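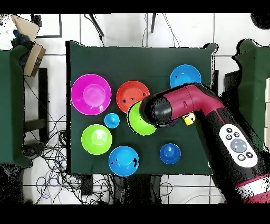

Plastic bowls on a green tablecloth.

KOLLVILLE – Foley Auto Warranty will extend repair coverage on used cars sold through its dealer partners in Girham and Bamholm, the company said.

Starting in October, eligible contracts will run an extra 6 months at no charge. Coverage includes brake, lighting and other electrical faults that a first repair did not fix. Owners can take the car to any of 189 approved shops.

Claims must be filed within 20 days of the repair. Foley will answer them in writing within 7 days.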